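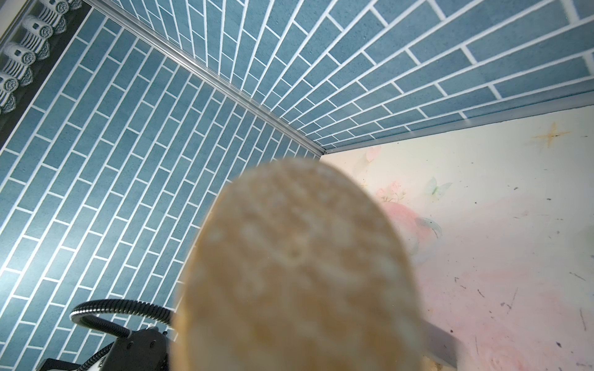

According to Aino Koivisto, the fixture list has one bug and it is me. She may be right. She found Turness down to play twice in the same slot in January, which even for Turness is ambitious, and she wanted to know whether I had tested the scheduler or just admired it.

Admired it, mostly. Notes from this afternoon so I don't make the same mess next time.

1. The double booking. Turness and Rustetti share a ground, and I had the ground in the table under 2 spellings. The scheduler thought it owned two pitches and was generous with both. Merged them. Reran, no clash for Turness.

2. Rest days. The rule is at least 2 between matches for any side. I had typed it as a preference. The scheduler preferred otherwise. It's a hard rule now, and the run takes noticeably longer, with a lot of fan noise.
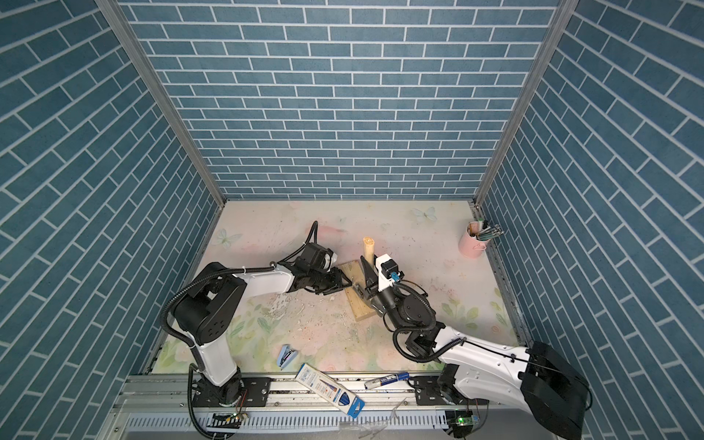

3. Travel. Laaksonen end up with all their long away trips in a row. Their manager will think it's personal. I capped any single trip at 300 km unless there's a rest day on both sides, and the thing refused to produce a schedule at all. Loosened it to a rest day on one side and it gave in. Laaksonen still get a rotten February, but it's a legal one.

4. Flaro asked for no evening home games. So did everybody else, in different words. Left as is.

5. Opening match. Still Flaro v Rustetti in every run, whatever seed I use. No idea why. Aino suspects the list is sorted by name before the shuffle and the shuffle never gets called. I said that was unlikely and then went and looked. It never gets called.

Fixed at 5:40 pm. All earlier runs are junk, so redo 1 to 3 with the shuffle on before anyone sees a draft. Ask Aino to check the ground names again, and keep the old file until she has.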